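Camargo Treadle Loom, 27 inch weaving width

Looms > Floor looms > Camargo

In stock at Stonstead. Ships flat in 3 boxes.

We have been waiting for this one since February and it's finally on the shop floor! The Camargo is the loom Iltent makes for people who love their table loom but keep wishing they had both hands free for the shuttle. It has four shafts, six treadles and a 27 inch weaving width, and it folds up with the warp still on it (yes, really, you can stop in the middle of a towel and push the whole thing up against the wall).

What it's like to weave on

Quiet, first of all. The shafts hang from cords running over wide rollers, so when you press a treadle you get a soft creak and a thump from the beater and that's it. I wove most of an eight yard warp on the shop loom in the evenings with the radio turned down low and never had to turn it up.

The shed is lovely. It's a jack loom, so the shafts rise when you treadle, and on a small loom that often means a stingy little opening that your shuttle has to squeeze through. The castle on the Camargo is set a bit farther back than you might expect, and the extra depth gives the threads room to open. A regular boat shuttle sails through. I tried it with 8/2 cotton, with a fairly grabby two-ply wool, and with a linen that had no business going on a new loom at all, and the linen was the one I enjoyed the most.

The beater is underslung, with some weight to it. If you like a dense rug you will want something bigger and heavier, but for towels, scarves, blankets woven in panels, and yardage for clothes it packs in nicely with one swing. If you prefer an airy cloth, just place the weft with the reed and let go.

Folding and moving it

Release the two knobs on the lower side rails, lift the breast beam toward you and the front half swings up. Keep one hand on the beater as it comes. Folded, the loom takes up less floor than an armchair, and the wheels on the back feet let you roll it through an ordinary door. Loosen the tension a few clicks before folding and take it back up when you open the loom again. I left a warp folded for three weeks and the only trouble was that I'd forgotten my treadling.

What comes in the boxes

Frame and castle in oiled beech
Four shafts, six treadles, tie-up cords already cut
One 12 dent stainless reed
Texsolv heddles, 485 in total
Two lease sticks and the apron rods
Warp separator sticks
Reed hook, threading hook, hex keys
Printed assembly booklet

You will need a bench, a shuttle and bobbins. The Iltent bench is the right height for most people, but a kitchen stool with a cushion on it has served plenty of weavers well.

Putting it together

Set aside an afternoon and clear a good patch of floor. The booklet is clear through the frame and gets a little rushed at the treadles, so here is what I'd add. Leave every frame bolt finger tight until the breast beam and back beam are both in, then square it up and tighten from the bottom. Hang the shafts before you attach the lamms. When you do the tie-up, start with the two outside treadles and check that the shafts come up level, and adjust the rest to match. Hang the heddles with the knots all facing the same way! It looks fussy and it saves so much squinting later.

Give the beech a thin coat of oil after the first winter, or sooner if your house gets dry.
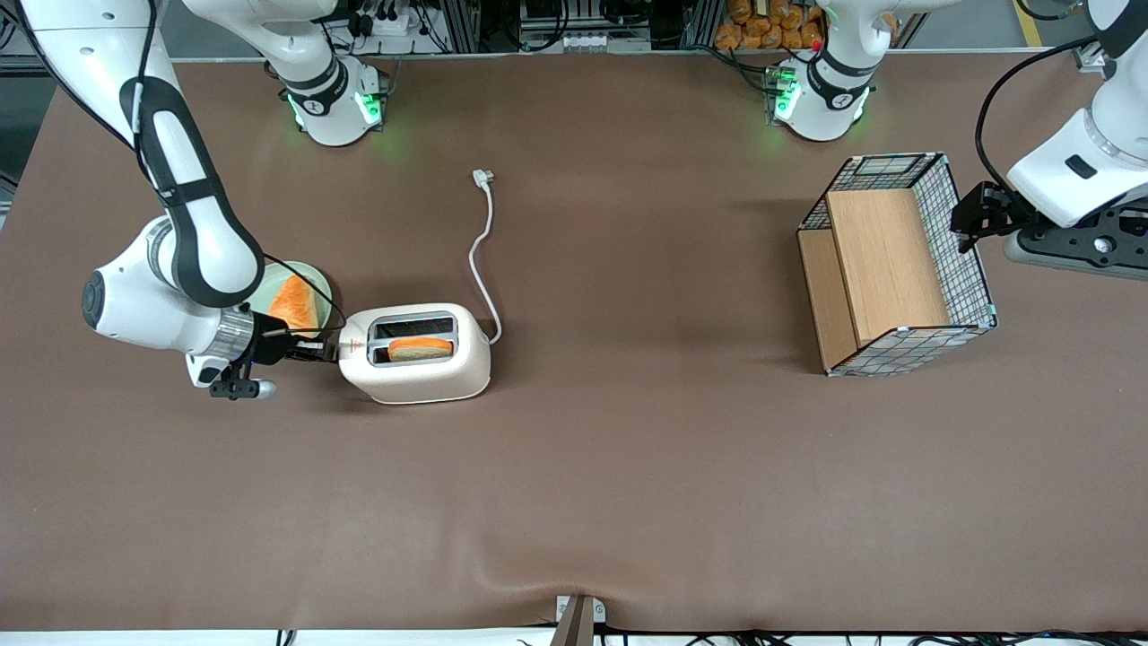
Choosing a first warp

Please don't start with your precious hand-dyed silk. Put on a narrow cotton warp, 3 yards long, in two colors you can tell apart easily, and just play. Thread a straight draw and try plain weave, then a 2/2 twill, then turn the twill around and make points. By the end you'll know how hard you like to beat and which treadle your left foot always misses. Our Dromo 8/2 cotton is perfect for this. It comes in 50 colors, it doesn't shed much lint, and the cones are big enough that you'll have some left for the real project.

Add-ons

Dromo warping board, holds up to 12 yards
Raddle that clips onto the Camargo back beam
Extra Texsolv heddles, in bundles of 100
Reeds in 8, 10 and 15 dent
Second warp beam kit (fits all Camargo looms, including the older ones with the square back rail)

A couple of things people ask

Can it be upgraded to eight shafts? No, the castle is sized for four. If you already know you want eight, look at the larger Iltent floor looms.

Will it fit someone tall? The bench matters more than the loom here. The treadles sit fairly low and my knees clear the breast beam easily, but come and sit at the one in the shop if you're able to.

Does the reed have to be 12 dent? We can swap it for any of the sizes listed under add-ons before shipping. Put a note on your order.

Page updated 1 April 2020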